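HOSP 118 Breakfast and Bakery Service
Handout 4: Plating a Single Pastry
Instructor: Caroline Mutiso

Bring this handout to the practical. We will not go over the reading again in class, so look at it before you come in. Handout 3 covered baskets and shared platters. This one covers the single pastry on its own plate, as served at a counter or at a small table.

1. Terms used in this handout

Setting: the surface the guest eats from, with whatever covers it.
Pad: a soft layer laid over a hard table. It cuts down on noise and keeps plates from sliding. In some places it goes under a cloth, in others it is left bare.
Well: the flat middle part of the plate.
Rim: the raised edge. On a shallow plate there may be very little of it.
Tips: the two tapered ends of a croissant.
Back: the outer curve of the croissant, opposite the tips.

2. Choosing the plate

A croissant needs clear space on all sides. Crumbs fall when the guest tears it, and a plate that only just fits the pastry will leave most of them on the table. Check the fit by setting the plate next to the pastry before you move anything. If the tips would reach the rim, get a larger plate.

Use plain plates for this course. White and off-white are both fine, but do not mix the two at one table. Patterned plates make it hard to see crumbs left over from an earlier service, and we lose points for that every year.

A shallow plate is easier to eat from than a deep one. With a deep rim the guest's knife hits the edge when spreading butter. The exception is a pastry served with warm fruit or sauce, where you need the rim to hold the liquid. That is Handout 6.

3. Preparing the surface

Wipe the table first, then lay the pad. Smooth it from the center outward with the flat of your hand. Look along the front edge from a low angle to see if it has lifted or bunched up.

A pad does not have to reach every side of the table. Many are square and many tables are not. Center it left to right and decide what to do about the front. Some houses want the front edge of the pad flush with the table, and some let it hang over slightly. For the practical, either one is accepted – just be the same as your partner if you share a station.

Gray and other mid-tone pads show flakes well. Brush the pad before service and again between guests. Use the brush from the station drawer and not your apron.

4. Position before plating

Put the empty plate down where it will be served and the pastry beside it, with a gap between them. You then have room for the tongs to come in without touching the plate.
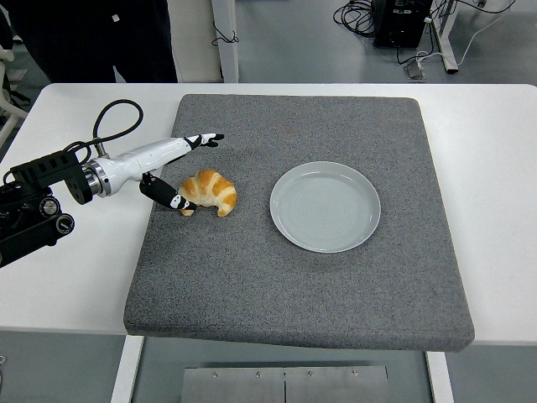 Fig. 1. Croissant and empty plate on a gray pad, before plating. Note the gap between the two.

In Fig. 1 the tips point down toward the pad and the back of the croissant is up. Keep it that way when you move it. A croissant laid on its side rocks, and the glossy top gets scraped.

The plate in the figure is close to the middle of the pad. For a right-handed server who picks up from the left, this is a short and easy move. Left-handed students should mirror the layout. Do not reach across the plate.

5. The move

a. Come in from the side of the pastry farther from the plate.
b. Open the tongs wider than the pastry. Close them slowly until both sides touch.
c. Hold at the thickest part. A grip on a tip will break it off.
d. Lift straight up until the pastry is clear of the rim height, then go across.
e. Lower to the well and let go before you pull back.

Squeezing is the most common fault. The layers inside are mostly air, and once they are pressed flat they stay flat. If you can hear the crust crack you are holding too hard. Day-old pastries are tougher and hide this, so we practice with fresh ones when the kitchen can spare them.

The second most common fault is dragging. It leaves a trail of flakes on the pad and butter on the rim. If this happens at the practical, stop, wipe the rim with a dry cloth and carry on. You lose fewer points for stopping.

6. Placement on the plate

Center the croissant in the well. Some plates have faint rings in the glaze, and these are useful as a guide. The tips should face the guest unless the house style says otherwise. Butter and jam go on a separate dish to the upper left.

Leave the plate alone after that. Turning it by the rim once the pastry is on shifts the pastry too.

7. House styles

The three houses that take our placement students each do this a little differently. Learn the one you have been assigned to.

Skodov: bare pad, tips toward the guest, no garnish. Pastries are plated at the table.
Shemweta: cloth over the pad, tips away from the guest, folded napkin under the left side of the plate. Plated in the kitchen and carried.
Tririndale: bare table with no pad, counter service only. Servers there use paper squares in place of tongs – ask before your first shift, because they have their own way of folding them.

8. Practical

You will plate 4 pastries, one after another, in 90 seconds. The marks are out of 38:

Surface and pad: 8
Plate choice and cleanliness: 8
The move: 14
Placement: 8

Hair tied back, sleeves to the elbow, no rings. Tongs are supplied. Students who missed the December session should see me before the practical to arrange a station.

Reading: Course reader, the section on table coverings, and the two pages on laminated dough. You do not need the recipes.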